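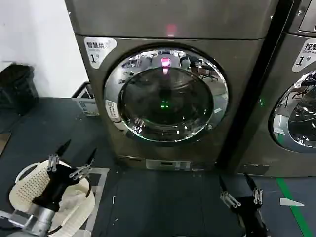 I have wanted to see the new laundry hall at Nurcombe ever since the old one closed, so when the open day came round in March I was there on the Wednesday morning before they'd finished putting the signs out. It is a proper shared laundry, run for the Briltley flats and anyone else who cares to walk in, and it is lovely! The dryers are the thing. Big bronze-grey front loaders with a round door set in a thick chrome ring, so shiny you get the whole room bent round the rim. I started at number one (it says so on the white label, next to the Chinese characters) and could happily have stayed there, with the little red light glowing on the top panel and the dark glass to peer into.

We went round in a group of mostly neighbours, plus a couple from Gretach who are trying to get something similar going in their old post office. Our guide had worked in the previous laundry and knew which questions were coming. Yes, you can dry a double duvet. No, you can't leave it there all day. A full load takes some 200 coins' worth of patience, she said, which got a laugh, and then she told us the real prices and I forgot to write them down.

The sums on the board by the door were interesting if you like that sort of thing. They expect 1800 loads in the first season and have budgeted for 2000, and the lint goes off to Manole, a small firm that makes firelighters out of it. I bought a box. They smell faintly of soap.

After that came the folding demonstration, and I learnt how to do a fitted sheet properly at last. You put your hands in two corners, flip one over the other, then find the third by running your fingers down the edge — I have done it four times since at home and it works if I don't hurry. Pillowcases she just rolls.

Tea was upstairs, with very good cheese scones. The stairs are steep and there's no lift yet, so do ask at the desk if that's a bother and they'll bring a cup down to you.

The hall opens to everyone the week after Easter, 7 till 9. Parking is round the back, past the bottle bank. Bring your own bags.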